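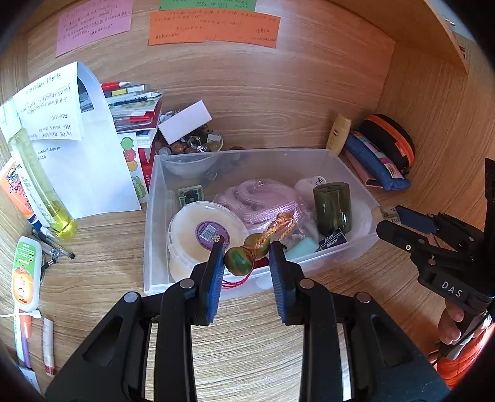
By Jasmina Jurić, Press Office, Clukex

NOLTUMBY, April – Clukex today presents Corden, a collection of household tasks which people have shown by hand, so that robots can learn from them. The first part is open to research groups from this month.

The collection holds 2746 demonstrations, made by 122 people. In each one a person carries a gripper in each hand and does an ordinary job at home speed: sorting a drawer, filling a box, clearing a shelf. No robot arm is needed while the task is shown. The movements of the two hands are stored together with the camera views, and a learning program can use them afterwards.

"We asked people to work as they would work at home," said Mirsad Živković, head of the Corden project. "If a person takes a thing, puts it back and takes another one, we keep this also. A robot will meet the same doubts."
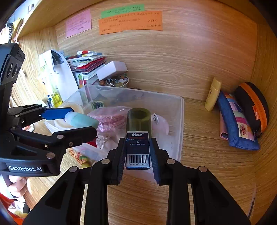 Tasks with two hands receive the most attention in the first part. Many earlier collections at Clukex were made with one arm on a clean table, and the programs trained on them had difficulties when things were lying close together. A crowded shelf asks for different decisions. One hand may hold a box of Max staples upright between its pads while the other has a bottle lying sideways, and both must share the space with a clear storage box and a bowl of trinkets. Areti Vrettos, who leads the training of demonstrators, said that new people need about six sessions before both hands work calmly together.

The partner company Stoyanova will check the recordings and write the task labels. A second part, with kitchen and laundry tasks, is in preparation.

Research groups can ask for access through the Clukex press office – requests are answered in the order of arrival.

Contact for media: Jasmina Jurić, Clukex, Noltumby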